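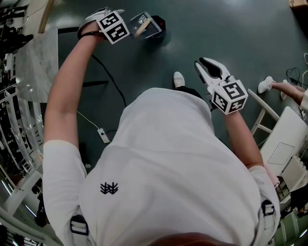 How to find out if a machine can do a chore yet (a home or shop-floor test you can run in an afternoon)

6 min read

Updated 04/03/2026

People keep asking me if robots can do the dishes yet. Wrong size of question. "The dishes" is maybe a dozen jobs stuck together, and a machine that's fine at one of them will be hopeless at the next. So here's how I test a chore before I beleive any video. Works for kitchens, works for a packing bench. You need a chore, a phone timer, a notebook and some patience.

Step 1. Pick one chore and write it small

Not "tidy the room". Try "pick one thing up off the floor and put it in the bin beside it". Start position, end position, what counts as done. If you can't say what done looks like in one line, cut it smaller.

Laundry is the classic trap. Folding a towel that's already flat on a table – pretty good these days, on the machines I've tried. Digging a sock out of a wet pile, working out it's inside out, fixing it, finding the other one. Different story.

Step 2. Do it yourself with two fingers

Sounds silly. Do it anyway. Thumb and first finger on each hand, rest tucked away. Or kitchen tongs, one in each hand, even better. Most machines you'll see have two jaws per arm and that's the lot, so this gives you a fair idea of what you're asking for.

Write down every spot where you cheated. Used your palm, your hip, your chin, held the bag open with a pinky. Each cheat is a place the machine will need another plan. I got 19 cheats making one bed. Gave up on the fitted sheet altogether.

If you've got proper hand-held grippers, use those instead of tongs. Go slow. Keep the jaws where you can see them, and keep your sleeves and any cables clear of your feet.

Step 3. Mess it up on purpose

Reset the chore and move things. Turn the container around. Put the object in on an angle. Swap it for one a bit longer or a bit floppier. Dim the lights, then point a lamp at it.

Clear plastic is worth its own go. Shiny edges, you can see straight through it, cameras hate it. Same with glossy floors and glass tabletops. If the machine only works on a matte grey mat with a red block then you've learned about the mat.

Step 4. Run it 49 times

Yes really. Ten runs tells you nothing much. Ilari Riihimäki talked me into 49 after I got all excited over a short run on the Plukness arm, which did nine out of ten mugs and then went to pieces when I carried on. 49 because that's how many lines fit on his log sheet, no deeper reason.

For each run write:

– done, not done, or done with help
– seconds
– what went wrong, in plain words ("dropped it", "squashed it", "went for the shadow")
– did a person touch anything, even just to nudge

That last one matters most. A nudge counts as help. Moving the bin closer is help. Restarting it is help. Be strict.

Step 5. Count the setup

Here's where most chores fall over. Say the machine clears a table in 4 minutes and you spent 19 minutes getting it ready – charging, moving chairs, taping down a rug, clearing the stuff it can't handle. You'd have been done ages ago.

On a shop floor this changes. Set up once, run it all shift, sure. That's why the bench next door to mine runs a Zalalex sorter quite happily and I still wash my own pots. Same kind of hardware more or less, very diffrent amount of moving around.

Step 6. Score it

Simple version:

Ready: finishes nearly every run, nobody helping, things moved about.
Nearly: finishes most, or needs a hand now and then, and you can say exactly when.
Not yet: anything else.

My own list since January, for what it's worth. Vacuuming an open floor, ready. Moving rigid parts bin to bin, ready if the bins stay put. Loading plates, nearly. Shirts, nearly on a good day. Picking up a kid's room, not yet. Cords on the floor, not even close. Ksawery Piątek has a Melo at home and rates shirts higher than I do, but he buys the same shirt over and over.

Couple of notes

Don't test near stairs, pets or anyone's bare feet. Know where the off switch is before you start, not after.

If a seller shows you a demo, ask for the same chore with your own stuff. Li did this for me no fuss, let me bring a bag of odd containers and just have at it. Three of them beat it, and they wrote those down too.

Log sheet is just the four columns from step 4, draw it up yourself. Will add a bit on doors and drawers when I get time.

Shares 49 · Comments 19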